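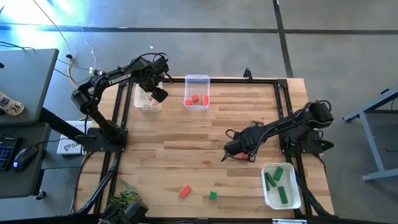

Two-arm bench during a block sorting run, red and green blocks, three bins.

Comparing two finger sets on a two-arm bench

These steps compare two sets of gripper fingers on the same pair of arms with the same task. We used them in February to choose between the Ernard flat fingers and the Tiltine ribbed fingers. The procedure needs one person and takes a morning per finger set.

What you need

Two arms mounted on opposite sides of a table, facing in. Three shallow plastic bins. A handful of plastic blocks in two colors and mixed sizes, including at least one small cube and one long rectangle. Calipers, a torque driver, and a spreadsheet with one row per pick.

1. Set the bins

Put two bins toward the back of the table and one toward the front right. Red goes to the back, green to the front. Keep the middle of the table clear so that either arm can cross it without lifting over a bin wall. Mark the bin corners on the wood with a pencil. A bin that gets bumped goes back to its marks before the next pick.

2. Fit the fingers

Power down both arms. Fit the same finger set to both. Tighten in two passes and check that the tips meet evenly when closed. Ernard fingers are 34 mm from mount to tip; Tiltine fingers are 25 mm. Enter the new length in the Navisura controller before you power up, or the arm will stop high or drive the tips into the table.

3. Check the cable loop

With the gripper low over the table, turn the wrist through its full range at slow speed. The cable loop on top of the wrist should move freely and stay clear of the fingers. If it pulls tight near either limit, feed in more slack and repeat.

4. Run the picks

Do 18 picks per arm for each finger set. Start with blocks lying flat on bare wood, then blocks leaning against a bin wall, which are harder. Place some blocks on a diagonal so the wrist has to turn. Use the same approach speed throughout; ours was 370 mm per minute for the last part of the descent.

Log each pick as one of the following:
Clean: block lifted and released in the right bin.
Shifted: block turned in the fingers but reached the bin.
Dropped: block left the fingers before release.
Missed: fingers closed on nothing.

5. Swap and repeat

Change fingers, enter the new length, return the blocks to their starting positions and run the same order again. Do not change grip force between sets. Force is a separate test.

Reading the results

Compare shifted picks first. Both sets handled flat blocks well for us. The ribbed fingers held small cubes better but caught on bin walls when a block stood close to the side. Antigoni Tsakiris reran the wall picks with the Šimkus wrist offset and got fewer catches, at the cost of a slower approach.

Procedure written by Fotini Koutsoukos. The log template has a column for finger wear; fill it in at the end of each set.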